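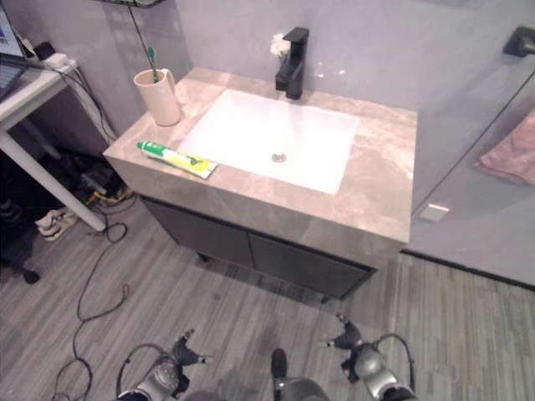
The basin in the back room, Redley

From: Hina Bangash
To: Redley house list
Subject: Re: Basin upstairs, what stays out

On Thursday Asif Janjua wrote:
> Can we agree what lives on the counter by the small basin? I wiped
> it down this morning and had to move everything twice. Also, does
> the toothpaste go in the cup or next to it? I have seen both.

In the cup, please, with the crimped end up. Left lying flat it ends up under someone's sleeve. The cup stays in the back left corner with the green toothbrush in it, and the flowers stay by the tap.
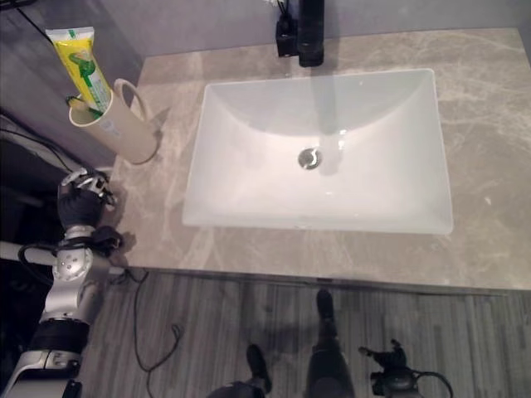 As for cleaning, a damp cloth and a drop of washing-up liquid is enough for the marble pattern. Please don't use the Jodero cream on it – the label says it is for enamel. Do the basin first, then the tap, then the counter. Black taps show every water mark, so dry it with the old tea towel. I bought a pack of 6 cloths from Khokhar and they are in the airing cupboard.
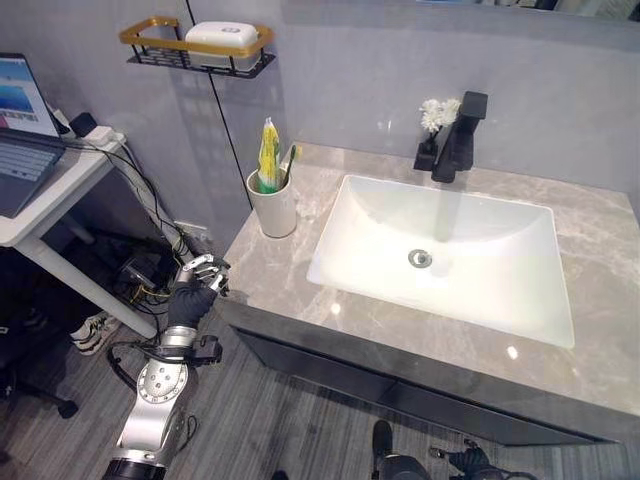
SHELF AND SOAP

The soap box goes up on the wall shelf with its lid on. Nothing heavy up there for now. I want to check the fixings first and I can't find the Garell drill bits. If you have them, leave them on the stairs.

Asif, I can do the floor on Thursday if you do the counter.

Hina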